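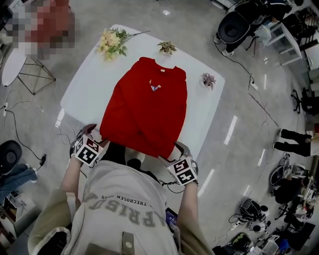

Chapter 8
Caring for Knitted Fabrics

Key terms: course, wale, relaxation shrinkage, pilling, colorfastness, crocking

A knitted fabric is made of loops. Each row of loops running across the fabric is called a course, and each column running up and down is called a wale. When the fabric is pulled, the loops change shape before the yarn itself is put under much strain. This is why a sweatshirt stretches over the head and a woven shirt needs buttons.

The same loops cause most of the problems covered in this chapter. During manufacture, knits are held under tension while they are finished and rolled. The tension stays in the cloth until the first few washes let it go. The loops then settle into a shorter, wider shape. This change is known as relaxation shrinkage, and it happens mostly in the length.

In Chapter 2 you measured a woven cotton sample before and after washing. You will repeat that test here with a knit. Mark a 300 mm line along the wales and another along the courses, wash and dry the sample flat, and measure both lines again. Record the change as a percentage of the starting length. Keep your figures, as you will need them for the review on page 17.

The second half of the chapter deals with color. Dark and bright shades may lose dye in water (bleeding) or by rubbing (crocking). The two are tested separately, and a fabric can pass one and fail the other.

Before you begin

Read the care labels on three knitted garments at home. Write down the fiber content, the wash temperature and the drying instructions. Note any garment whose label is missing or too faded to read. Bring your list to class and compare it with a partner's.

8.1 Loops and Stretch

Weft knits are formed from a yarn that travels across the width of the fabric. Jersey, rib and fleece-backed knits all belong to this group.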